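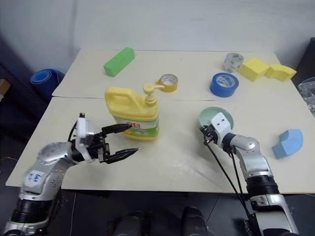

Masking tape leaving residue on painted trim, what are you using?

lambrakis_paint
I'm repainting the window trim in a rental unit on Mirdale Street and the tape keeps leaving a gummy line. Semi-gloss over old oil-based primer. The tape was on for 4 days because the job got held up. I've tried warm water and dish soap and it only smears. What takes this off without dulling the finish?

horham77
Four days is too long for ordinary masking tape, especially on a window that gets sun. Mineral spirits on a soft rag, light pressure, then wipe with soapy water. Test it on the inside edge first.

senga_g
I would not go to mineral spirits first on fresh paint. How old is the semi-gloss? If it's under a month it may still be curing and you can soften it. Try plain vegetable oil. Leave it on for ten minutes, rub it off with a cloth, then wash the oil away well or the next coat won't stick.

lambrakis_paint
The paint under the tape is from March, so over a month. The new coat is on the wall side only.

horham77
Then spirits are fine. Oil works, but you spend longer getting the oil off than you did getting the glue off. I've done whole houses this way and never dulled a finish.

dry_edge
Disagree with horham on the whole houses part. I dulled a door with mineral spirits last year. It was cheap paint and I rubbed too hard, but it happened. Oil first, spirits if that fails.

Also, pull tape the same day. I take it off while the paint is still a little soft, back on itself at an angle. If the paint has dried hard, score the line with a utility knife or you'll lift a strip.

senga_g
Agree on scoring. For long jobs buy the kind rated for 14 days. It costs more per roll, and you only need it on the sunny side.

brushonly
Or skip tape. A decent angled brush and some practice and you can cut in trim faster than you can tape it.

dry_edge
Some of us have shaky hands.

lambrakis_paint
Update. Oil took off most of it on the first window. There were 2 stubborn spots near the sill and I used spirits on those. No dull patches so far. I still have the back bedroom to do and I'll pull the tape the same night.

horham77
Good. Wash the sill again before you paint it.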